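About Valutstead

Hello, and thanks for wandering over to the About page. We're Valutstead, a small company in Ballarat, and we make a practice program for robot arms called Jiradon. If you teach robotics at a high school or a TAFE, or you run a workshop where somebody has just signed for an arm and would quite like not to crash it in the first week, you're the sort of person we had in mind when we started, and we still think about you most of the day.

How we began

There were two of us at first, sharing a rented room above a tile showroom. We'd both come from teaching, one of us in secondary maths and the other in industrial automation, and we'd both spent years in classrooms with a single robot arm and a long queue of students waiting for it. The student at the front got ten minutes. The ones at the back got a worksheet. You can guess which of them went home talking about robots at dinner.

So in the evenings we began building an arm that lived on a computer, with a table in front of it and a few coloured cubes to pick up. It was terrible. The first version dropped everything through the tabletop and into whatever lies beneath a tabletop in a simulation, and for a good while our best result was a cube that stayed put if you didn't go near it. But we brought it to a school we knew, and the kids in that room were arguing over whose program was better before we'd finished plugging in the projector! We went back upstairs and kept going.

That early program grew into Jiradon. The tables hold things up now, we're pleased to say, and there are 223 schools, colleges and training centres using it across Australia, New Zealand and a cheerful little cluster of them in British Columbia.

What we make

Jiradon is the main thing, and it's what most people are asking about when they ring. It's a simulated workbench with a robot arm, a gripper and a set of objects to handle. Learners write a short program, or build one out of blocks if they're newer to it, and then they watch the arm have a go. They can stop it, wind it back, shift the objects about and try again as many times as the lesson allows. It runs on fairly ordinary school laptops. We test on the oldest one we own, a heavy grey thing with a missing key, and if a scene makes its fan howl we take that scene away and work on it some more.

Tzanetos is the lesson library that comes along with it. There are 72 lessons at the moment, written by people who've stood in front of a class after lunch on a windy day, and they begin with moving the arm from one spot to another and carry on through to sorting, stacking and working around things that are in the way. Every lesson has teacher notes, and the notes have worked answers (we remember very well what it was like to be one page ahead of the students, and there's no shame in it).

Cetusar is the newest of the three and the one we're fussing over most. It's a service for workshops and small manufacturers. You send us the measurements of your bench and the sorts of parts you handle, and we build a Jiradon scene to match, so your staff can plan and rehearse a job on screen before they stand beside the machine. We only take on a handful of these at a time. They need a lot of back and forth, and we'd sooner do a few of them properly.

How we like to work

We answer our own phone. If you ring with a question about a lesson you'll most likely get the person who wrote it, and if they're out getting a sandwich they'll call you back in the afternoon. We've been told we ought to have a ticket system. We did try one, and then we found ourselves ringing people up to ask what they'd meant in their tickets.

We change things slowly during term. Teachers plan weeks ahead, and there's nothing worse than opening a lesson at half past eight in the morning to discover that the button has moved. Updates come out in the school holidays, mostly, with the big one each January. Anything small that has to be fixed in the middle of term gets fixed quietly, and we send around an email explaining it in everyday words.

We also keep the scenes plain on purpose. Over the years we've had plenty of suggestions for factory backdrops, conveyor noises, flashing lights and, from one Year 8 class, lava. We enjoyed the lava drawings enormously and they're still up beside the kettle. But when a fourteen-year-old is trying to work out why the gripper has closed in the wrong place, a quiet grey background and some bright cubes give them a much better chance of seeing what's going on, and so that's what they get.

A simulator won't teach everything, and we'd be uncomfortable if you bought ours thinking it would. Real cables snag. Real grippers wear, and real tables get bumped by schoolbags. We encourage every school to get its students in front of a physical arm when it can, even if that means borrowing time at a college down the road, and the Tzanetos notes mark the spots where we think a class would get the most out of it.

What it costs, more or less

People tend to look for this on the Products page and not find it, so we've put a bit of it here as well. A school licence covers every student and every teacher at one campus for a year, and there's no counting of seats or logins. Home use is part of it too, so a student who's away sick can still keep up with the rest. A licence for a single class is $93 a term, and that was set with our smaller schools in mind - some of them have one robotics group with six or seven kids in it, and a campus licence would be silly for them.

Cetusar jobs are quoted one by one. We'll have a chat first, and the chat is free. Simple benches take up to 80 hours of our time, and we'll tell you early on if we think yours is the other kind.

Where we are now

We've moved out from above the tile showroom, though not very far. These days there are nine of us in an old shopfront with big windows, a table tennis table that doubles as the meeting room and far too many mugs. Four of us used to teach. The others came from software, from animation and, in one case, from many years of repairing dairy equipment, and it's astonishing how often a question about grippers ends up being answered with a story about milking sheds.

If you're nearby you'd be very welcome to drop in. Give us a ring beforehand so there's someone to put the kettle on, and bring your laptop if you'd like to try a lesson while you're here.

What we're working on this year

Most of our effort is going into a new set of obstacle lessons for Tzanetos. The earlier lessons keep the table fairly clear, and students become quite confident (a few become very confident), and then we'd like them to meet something large in the middle of the workspace and have to think again. How high should the arm lift before it travels? What is the elbow doing while they're busy watching the fingers? Is there room to put one cube down on another without catching the big block on the way? We've been trying these out with a few patient classes since April, and their teachers have sent us pages of comments, nearly all of them useful and one of them in rhyme. In the scene below, the white arm is holding the magenta cube above the green one, with the tall purple block beside them and a cyan cube perched up on its corner.

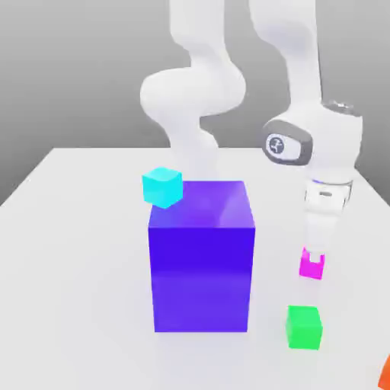 Come and say hello

The phone is on from 8 am to 5 pm, Victorian time, and the contact form reaches all of us at once. Trial licences run for a full school term, and you don't need to give us any payment details to begin one. Tell us what year levels you teach and we'll suggest a lesson to start with.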